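Hendero Brings Robot Sorting to Samano Accessories Returns Center

Returns staff move to inspection and repair work; no jobs cut under two-year agreement

SAMANO, December – Hendero, which handles returned goods for online fashion and gift sellers, said today that it will use robots to sort small accessories at its Samano returns center. The first sorting cell will go into daily use in January, with a second to follow in spring.

The center takes in hair clips, headbands, bracelets, plush items and similar goods that customers have sent back. Until now, every piece has been picked out of a mixed tub by hand, checked against a list and dropped into the right bin. The center handled 3,831 mixed tubs last year. Staff have told the company in each of the last two yearly surveys that tub sorting is the part of the job they would most like to do less of.

"It is slow work and it is hard on the wrists and the neck," said Pádraig Hennessy, operations manager at Samano. "People here know the goods very well. They can tell a loose bead or a weak spring in a second. We were using most of their shift to move things from one container to another."

The new cells are built by Uvska and use two-finger grippers with soft pads. Small accessories are difficult for machines to pick up. Thin rings lie flat, fabric folds over itself, and beaded clips present a different shape from every side. To prepare for the change, Samano staff have been working with hand-held versions of the same grippers, picking up returned goods and placing them in tubs so that the system can learn from their movements.
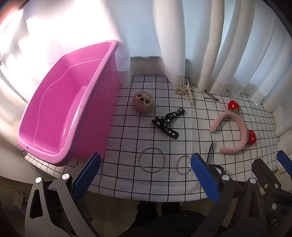

The training sessions are done during paid hours and last no longer than 20 minutes at a time. Staff choose whether to take part. Those who do are paid at the higher inspection rate for the whole shift. So far the sessions have produced 1,972 recorded picks that passed review.

When the first cell starts up, it will take the morning tubs only. Items the robot cannot grip after three tries will be passed to a person at the next station. Hendero expects that to be a fairly large share in the opening months, with fabric and jewelry making up most of it.

Tub sorters will move to inspection, cleaning and minor repair. Each will receive four weeks of training on full pay. Under a two-year agreement signed with staff representatives, no position at Samano will be cut as a result of the cells, and line speed targets will not be raised without talks first. Recordings made in the training sessions will not be used to rate individual workers.

"The first question I got was whether I was teaching a machine to take someone's job," Hennessy said. "People wanted the answer in writing, and they have it."

Hendero will review the results next summer before deciding whether to put cells in its larger center at Langat.

About Hendero
Hendero receives, checks and restocks returned goods for online sellers. It employs around 400 people at its centers in Samano and Langat.

Media contact: Hendero Press Office, Samano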